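# Questions People Ask Us About Old Desktop Towers

Welcome, and thank you for stopping by the Tramley page! We fix up and part out older desktop computers at our bench on Gerkero Street, and most of what follows comes from conversations at the front counter, where the same worries come up week after week.
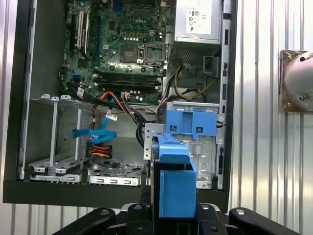
We've tried to answer the way we would in person, which means we ramble a little. If your question isn't covered, come in and ask for Domnica Furtună, who runs the bench and has never minded being interrupted.

## Before you bring it in

**Do I need to take the hard drive out first?**

You don't have to, but plenty of people feel better if they do, and we're happy either way. Unplug the tower from the wall, lay it on its side on a table, and take off the side panel. The drive has two cables going to it, a flat, narrow data cable and a wider power one. Pull each by its plug and never by the wire. After that it's usually a couple of screws or a plastic latch, and the drive slides out of its cage. Keep it somewhere dry and you can decide about it later.

**What if I leave the drive in?**

Then we wipe it before anything else happens to the computer, and we'll give you a slip saying so. Please, please copy your photos off first! We can't bring anything back once the wipe has started, and we have had some very sad phone calls.

**Can I bring a tower with parts missing?**

Of course. A case with no processor, no memory and no drive is still useful to us. The power supply may be fine, the board may be fine, and even the little cables get used up faster than you'd think. Just tell us what you took out so we don't spend the morning looking for it.

**Should I clean it?**

A wipe on the outside is kind, but leave the inside to us. Household vacuums can build up static, and the nozzle has a way of knocking small things loose.

## Working on one yourself

**There's a square socket with a lever, and nothing in it. Can I touch the middle?**

Oh, please don't. That is where the processor sits, and the gold contacts are very fine. On many boards they're tiny springy pins, and one bent pin can keep a computer from starting. If you still have the plastic cover that came with the board, put it back on. If you don't, close the side panel and try to keep dust, crumbs and curious fingers out of there.

**How do I know which processor will fit?**

The socket has to match, and so does the version of the board's built-in software, which is the part people forget. Write down the model number from the outside of the case and bring it along. We keep a folder of 546 desktop models with the processors we've had running in each one, and you're welcome to sit down and leaf through it.

**My board has two memory slots. Do I have to fill both?**

No, on most home and office desktops one stick will run fine. Two matching sticks are often a bit quicker, so if you're buying anyway, it's worth asking what we have in pairs. Open the latches, line up the notch, and press down evenly until the latches come up and click. It takes more of a push than most people expect - if the notch isn't lined up, though, stop and turn the stick around.

**Can I open the power supply to clean it?**

No. This is the one place where we get stern. The parts inside can hold a charge after the plug is out, and a power supply should stay closed. If it smells burnt or the fan has quit, bring us the whole unit and we'll find you a tested one.

**What are all these loose cables for?**

Drives, mostly, along with fans and the buttons and lights on the front. Take a picture with your phone before you unplug anything. It saves a great deal of squinting afterward, and we still do it ourselves on every tower that comes across the bench.

## Buying, selling and pickup

**Do you pay for old towers?**

Sometimes, if the board is one we're short on. Most often we take them as donations and give you 2 dollars of store credit for each case, which will get you a cable or a handful of screws from the Bratu drawers by the window.

**Are the used parts tested?**

Every board and power supply runs on the bench for nine hours before it goes on the shelf. You have 200 days to bring it back if it misbehaves, and you don't need the box.

**Do you pick up?**

We drive out to Flanduvden and the streets near it on the first Tuesday of the month, from spring until November. Leave your name at the counter, and please have the towers by the door, with the power cords if you can find them.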